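Home | About Us | Careers | Safety Training | Contact

Come be our next PPE trainer in Pludusbridge

Hi, I'm Wulan Siregar, and I run the training side at Lurier. We help utilities, switchyards and a couple of paper mills get their people into the right protective gear and keep them in it. Hard hats, gloves, hearing protection, fall harnesses, the whole closet. I've been doing the classes mostly by myself since the spring, and I need a second trainer before my voice gives out!

You'd be teaching groups of up to 14, sometimes here in Pludusbridge and sometimes at the customer's site. The biggest customer is Gauthier, with 162 people who all need a harness refresher by November, so you'd get to know them pretty fast. Expect to be on the road six days a month. We have a company van (it's old, the heater is great).

I'm looking for somebody who has worked in the field. Lineman, electrician, plant operator, rigger – I don't much care which, as long as you've worn the gear through a long shift in August and remember how it felt. Teaching experience is nice to have. I can show you how to run a class, but I can't give you ten years of climbing. 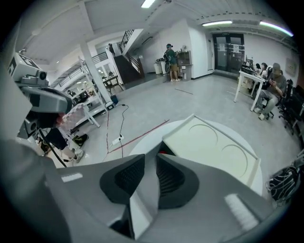
Round white table with a tray on top.

The pay is hourly, with overtime after 40 and mileage if you take your own car. Health insurance starts on day one. You'll shadow me for the first few weeks, then we'll split the calendar and you can fight me for the Podham classes, where they feed us really well.

You'll need a clean driver's license and you should be okay lifting a box of harnesses. If your fall protection instructor card has lapsed, apply anyway – we'll pay to renew it.

To apply, send me a resume and a few lines about the worst safety class you ever sat through. I read every one of them myself. Put job number 2269 in the subject line and get it to me by 20th December. Questions are fine too, just call the front desk and ask for Wulan.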